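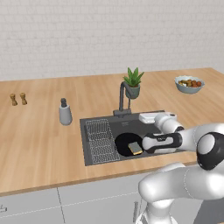
Dorothy Lambert wrote back that she can't sign for a second arm until somebody shows her the first quote, and asks if the gripper is in it or extra.

Mon 12 March — checked. Extra. Halum quoted arm + controller only, gripper is its own line, 1,000 on top. My fault, read it too fast.

Sim licenses: 4 seats paid, 3 in use. Do not renew the spare. Sponge-and-pan task stays in sim untill the arm is ordered, no change there.

Open:
— Ngọc Hứa to get a Hakala price for the same reach
— lead time, Halum says 33 days, want it in writing
— mount for the sink side, not budgeted anywhere

Status: waiting on Dorothy. If it slips past July we requote teh lot.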